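Graltau Office Equipment
Catalog > Breakroom and Pantry > Grinders and Counter Supplies

Tellano Countertop Burr Grinder, Model 244

Item status: in stock at the Stestwood warehouse
Sold by: the each
Lead time: orders placed before 2:00 p.m. ship the same business day

The Tellano 244 is an electric burr grinder intended for staff kitchens, small waiting areas and meeting suites where coffee is prepared by the pot. It is supplied fully assembled, with one hopper, one grounds cup and a cleaning brush. The grinder replaces the earlier Tellano 18, which is no longer manufactured. Burrs for the earlier model do not fit the 244 and should not be ordered for it.

Placement and counter space

The grinder requires a level, dry surface and a clearance of four inches on each side. It should not be installed directly beside a sink or beneath a cabinet that prevents the lid from being lifted. Customers replacing a built-in unit are asked to confirm the position of the nearest outlet before ordering, as the supplied cord is short and extension cords are not permitted under the warranty. 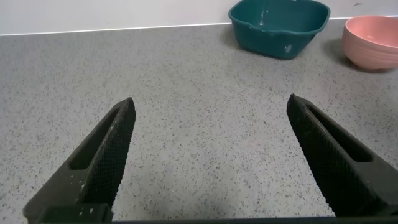 Gray countertop.

For shared kitchens, Graltau recommends that the grinder stand apart from the brewer. Steam from a brewer placed too close will cause grounds to cake in the chute, and this is the most frequent reason for a service call.

Hopper

The hopper lifts off after a quarter turn to the left. It must be seated completely before the motor will start. A closing gate at the base allows the hopper to be removed while it still contains coffee – slide the gate shut first. Hoppers may be washed by hand in warm water with mild soap and should be left to air dry overnight. They are not suitable for the dishwasher. Abrasive pads will scratch the inner wall and are not covered as a defect.
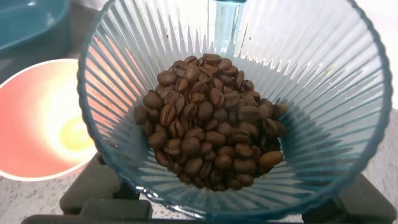

Photo: Rokeya Selvanayagam / Graltau Catalog Services

Replacement hoppers are listed under part number 1834 and are sold without the lid. The lid is a separate item and fits both the standard and the tall hopper.

Grind settings

The adjustment collar has 18 positions. The lower positions are suited to espresso, the middle range to drip machines, and the upper range to the French press and cold brew. The collar should be moved only while the motor is running. When changing from a coarse to a fine setting, the first spoonful of grounds should be thrown away.

Cleaning and care

Unplug the grinder before any cleaning. Brush the burrs weekly in offices that grind daily, and wipe the body with a damp cloth. Flavored coffees leave an oily film and are best kept to a second grinder.
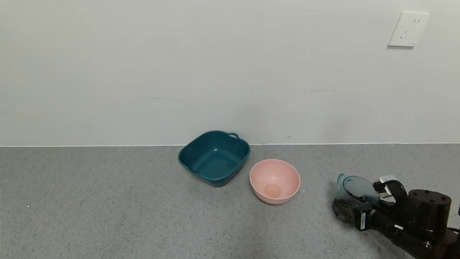
Warranty and service

The Tellano 244 carries a two-year limited warranty on the motor and a one-year warranty on all other parts. Burrs are considered wear items. Service is carried out by Ranjbar Appliance Repair under contract to Graltau. Please have the serial number at hand – it is printed on the underside of the base. Questions about contract pricing may be directed to Selma Babić in Institutional Sales, and questions about parts to Babak Parsa.

Returns

Unused grinders may be returned in the original carton. A restocking charge applies to cartons that have been opened. Hoppers, burrs and brushes are not returnable.

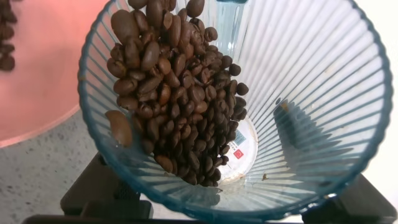

Can ground coffee be poured into the hopper for a second pass?
The grinder is made for whole beans only. Ground coffee will pack around the burrs and may stall the motor, and damage of this kind is excluded from the warranty.

Related items
Tall hopper for Tellano 244
Burr set, Tellano 244
Grounds cup with lid
Cleaning brush, pack of two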